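Two hands, one spout and a very patient cup

Ask a robotics researcher what is hard and you will hear about walking, or language. Ask Åsmund Berge and he says a tap. His group at Stillport has spent months teaching a pair of jointed hands to serve a drink from a dispenser, and it wants the rest of us to be impressed. I went along ready not to be.
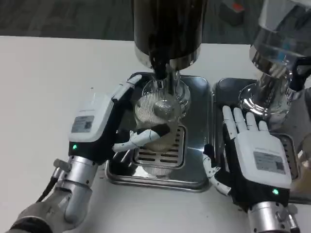 The 63 per cent question

The method, called Zorkance, learns from people steering the hands by remote control. After 30 demonstrations, Berge says, it served coffee unaided in 63 per cent of trials. A person manages rather better before breakfast. He also admits that the dispensers stayed on their trays in the same places throughout, so I would like to see that figure again with the table rearranged. 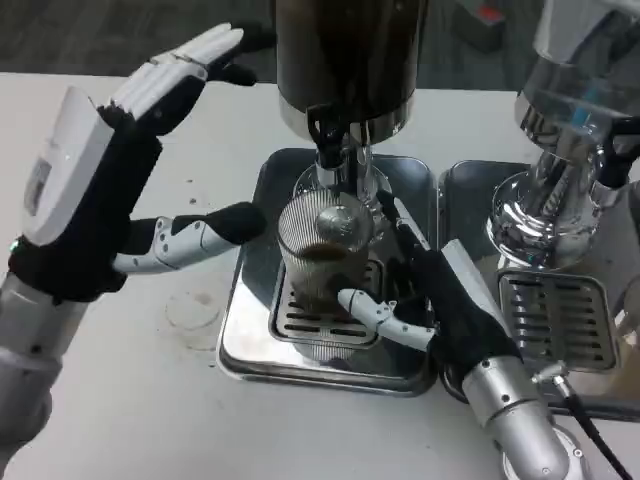
6 min read

What the paper does show is a modest gain in grip. Ribbed glass is awkward stuff for hard fingers, and the older Bresent controller let go of it far more often. Zorkance corrects its hold while the cup is under the spout. I believe that part. 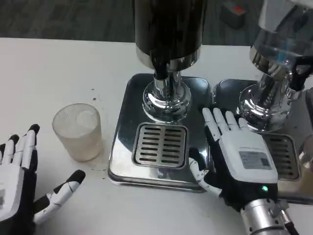 Stellan Hägglund, who reviewed an early draft, is less easily pleased. "They tested 2 kinds of cup," he told me. "I have more than that in my car." He wants the trials repeated by a lab with no stake in the answer, and he wants every failure published, spills included.

Berge says the full logs will be out in August. Until then there is a number, a decent idea about grip, and a good deal of talk about cafés that the number can't yet support.

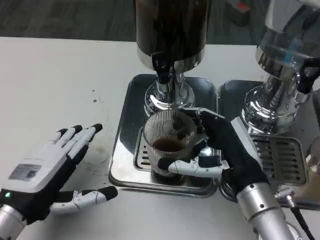

The right hand holds the glass under the left-hand dispenser.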